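Bitero said Saturday it will extend its software deal with Lekberg, a chain of 92 outpatient clinics, for 2 more years. The program reads chest scans and flags those it thinks a radiologist should open first.

The company claims faster reads at every site. It has released no error rates, and the one study it cites covered 200 patients at a single clinic.
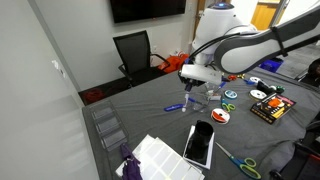

Jarmila Brabec, a radiologist who reviewed that study, called the sample too small to support the sales pitch. "I'd want to see the scans it missed," she said. Lekberg declined to say what it pays.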